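# Valdebenito Everyday Tee, Navy

We've been wanting a plain navy T-shirt in the shop for ages, and the Valdebenito is the one we kept coming back to. It's soft, it's dark without looking black, and it folds down into a tidy little bundle (more on that further on, we have opinions!).

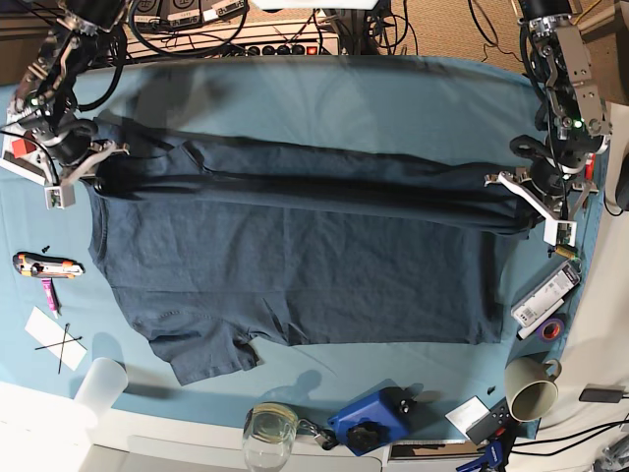 ## The shirt

Short sleeves, dark navy blue, no print on the chest and no logo on the sleeve. The fabric is a midweight cotton jersey, heavy enough that it hangs straight and light enough to wear under a sweater in April when the mornings still can't make up their minds. The sleeves are hemmed with a double row of stitching, and the side seams run straight down, so the shirt doesn't twist around your waist after a few months of washing.

Tainá Miranda tried six navy tees before we settled on this one. Her main complaint with the others was the collar, which went wavy along the front edge. The Valdebenito collar is ribbed and fairly narrow, and hers still lies flat after a whole winter of regular wear — she wears it constantly, by the way, so that's a proper test.

## Fit

It's a straight cut with a bit of room in the shoulders. If you usually sit between two sizes, take the smaller one for a neat fit or the larger one if you like your T-shirts loose. The body is on the long side, and it stays tucked in when you reach for a high shelf. Kelly Portela, who is tall and tired of shirts that ride up, bought three.

Sizes run from XS to 3XL. The larger sizes get extra length in the sleeve as well as extra width in the body, and we were really happy to see that.

## Washing

- Wash cold, inside out, with other dark clothes.
- The first wash should be on its own. Navy dye can come off on lighter things.
- Skip the fabric softener.
- Hang to dry, or tumble on low and take it out while it's still a touch damp.
- Iron warm if you want to. Most of us don't bother.

Expect a little shrinkage in length the first time. The size chart already allows for it, so there's no need to order up.

## Folding it for a drawer

A jersey this soft folds beautifully once you get the knack. Lay the shirt out flat on a table or a bed, with a cloth under it if the surface is slippery, and smooth it from the middle out to the sides. Then fold it lengthwise: take hold near the collar and at the hem, bring that side over, and let it settle before you let go. Keeping hold at both ends is the whole trick, because the middle will follow along by itself.

Do the other side the same way, tucking the sleeve back in so it doesn't poke out. You should have one long strip. Fold that in half and then in thirds, and it will stand up on its edge in a drawer with the collar out of harm's way. Faint wrinkles left from drying will mostly drop out once you've had it on for a while.

For a suitcase, stop at the long strip and roll it from the hem. Simone Teixeira fits 13 of them in her carry-on this way, and then has no room left for shoes.

## Good to know

The Valdebenito comes folded in a paper sleeve with a spare size sticker, which peels off cleanly. Unworn shirts can be exchanged for another size with the paper sleeve or without it. Orders placed before noon on Friday go out the same day.

We only stock the navy for now. A gray is on the way and we've had a first sample in — it's lovely, a shade lighter than we expected, and we'll put it up on this page once the full size range is here.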